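**Warkarness, March 24, 2022**

Hi everyone, it's Kendra Simard here from Jendholm, and I finally get to share our news! Our Hetton slipcover kits go on sale today, so you can give that tired old couch a new colour without buying a new couch (mine was a very sad beige). 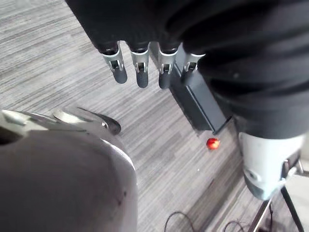 ## What's in the kit

You get a pre-cut cover, 4 cushion wraps, 15 fabric ties and a printed guide by Gaétan Tremblay, who tested it on his mum's armchair. Kits start at $70, and we've made 200 for the first run.
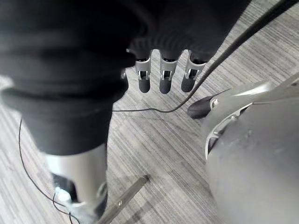

Fabric is where we spent most of our time, and I got really fussy about it! Our charcoal has to fall nicely over a couch arm before we'll cut it. Think of soft folds of black cloth with a thick bunched cuff over smooth silver metal, and you've got the relaxed look I was after, even on a chair with metal legs. Tuck the extra under and leave the creases alone.

Meinir Parry is running our fitting nights, and she's lovely with beginners.
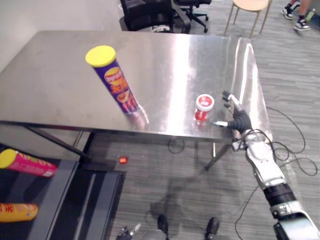
Bring a photo of your couch and its measurements, and she'll help you pick a size. More colours are coming in December.

**Media contact:** Zachary Landry, Jendholm, Warkarness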